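## 4. Plantar el frutal injertado en suelo pesado

Esta sección vale para los frutales Skarance servidos en contenedor, injertados y con cepellón entero. Si el suyo llegó a raíz desnuda, pase a la sección 5. La etiqueta del vivero dice «apto para todo tipo de suelo». No nos lo creemos, y usted tampoco debería hasta haber hecho la prueba de los pasos 1 a 3.

1. Cave un hoyo de prueba de 50 cm de hondo en el sitio elegido. Si a media profundidad sale arcilla gris y con mal olor, busque otro sitio y ahórrese el resto.
2. Llénelo de agua hasta el borde y deje que se vacíe. Este primer llenado no cuenta.
3. Llénelo otra vez y mire la hora. Si a la mañana siguiente queda agua en el fondo, ese terreno no drena, diga lo que diga el vecino de su nogal.

> **Nota.** La guía Steinarsdóttir propone echar una capa de grava en el fondo del hoyo. La hemos visto repetida en muchos manuales y no la recomendamos: en arcilla, el hoyo se convierte en un cubo con piedras.
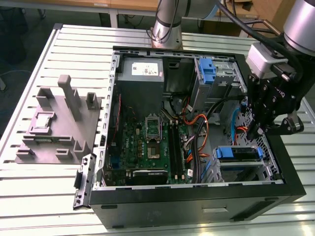 **¿Se puede plantar si el hoyo tarda una noche entera en vaciarse?**

Solo en caballón: levante la tierra 43 cm sobre el nivel del terreno, con una base bien ancha, y plante arriba.

4. Riegue el contenedor la víspera. Un cepellón seco se deshace al sacarlo.
5. Abra el hoyo definitivo con el doble de ancho que el contenedor y la misma profundidad, ni un dedo más.
6. Raspe las paredes con una horca. La pala deja la arcilla alisada y las raíces dan vueltas por dentro.
7. Coloque el árbol con el injerto claramente por encima del suelo. Compruébelo con un listón cruzado sobre el hoyo, a ojo casi siempre queda hundido.
8. Rellene con la misma tierra que sacó. El compost va encima, como acolchado, separado del tronco.

**Precaución:** no pise el relleno con el talón. Asiéntelo con agua.

### 4.1 Sobre los aditivos

El paquete Dimberg incluye un sobre de micorrizas Pristent. El folleto promete mucho y no explica frente a qué se comparó. En nuestro huerto de pruebas plantamos 288 árboles, de los que 127 llevaron el sobre, y en junio no supimos distinguir unos de otros sin mirar las fichas. Úselo si ya lo ha pagado, espolvoreado sobre las raíces y nunca mezclado con abono. No compre más por nuestra culpa.

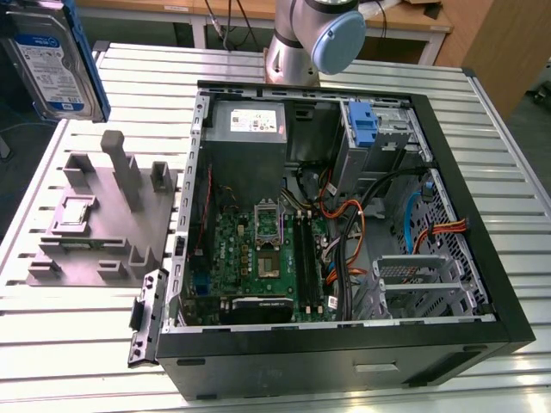 Con el gel retenedor de agua somos todavía menos amables. En arena puede tener algún sentido. En suelo pesado, el problema del primer invierno suele ser el exceso de agua, y el gel guarda justo lo que sobra.

### 4.2 Tutor y primer riego

1. Clave el tutor antes de rellenar, del lado del viento dominante, fuera del cepellón.
2. Ate bajo, con cinta ancha y en forma de ocho. El tronco debe poder moverse un poco.
3. Riegue despacio hasta que la tierra deje de bajar y añada la que falte.
4. Después, meta el dedo antes de cada riego. Los calendarios de riego impresos, incluido el que traía nuestra edición anterior, no saben si ha llovido en su casa.

**Precaución:** retire la etiqueta de alambre del tronco. Anote la variedad y el patrón en la ficha del anexo, o los olvidará antes de la primera poda.

*Texto revisado: 2019-01-25*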